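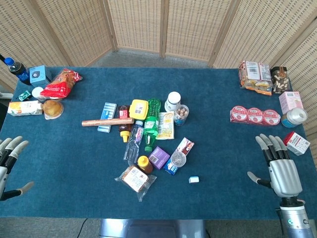
Robots at the Packing Table

A packing table is where mixed groceries are sorted before they go into boxes. At the Kusard warehouse in Luden, people used to do all of this work by hand. Now robots do part of it.

A robot hand has fingers and a thumb. Small motors move the joints. A camera sends pictures to a computer, and the computer picks one item and plans a path for the arm.

Groceries are hard for a machine. A carton has flat sides and keeps its shape. A snack bag bends. A bottle can roll. A bun in clear plastic is soft, and clear plastic is difficult for a camera to see. Each kind of item needs a different grip – a firm one for a jar, a light one for bread.

The computer keeps a list of the items it knows. The Kusard list has 1051 entries. If an item is not on the list, the robot leaves it and a light comes on at the worker's desk.

What changes for the people?

The packing room has 36 workers. Before the robots came, most of them stood and sorted for the whole shift. Now each worker looks after 2 tables. The job includes:
checking the finished boxes
sorting the items the robot left
cleaning the fingertips and the camera
adding new items to the list

Workers lift less, but they look at screens more. They had to take a training course in May. Some liked sorting by hand and moved to the Judia building, where glass and eggs are still packed by people.

Words to know
Automation: using machines to do work with less help from people.
Grip: the way a hand holds something.
Shift: the hours a person works in one day.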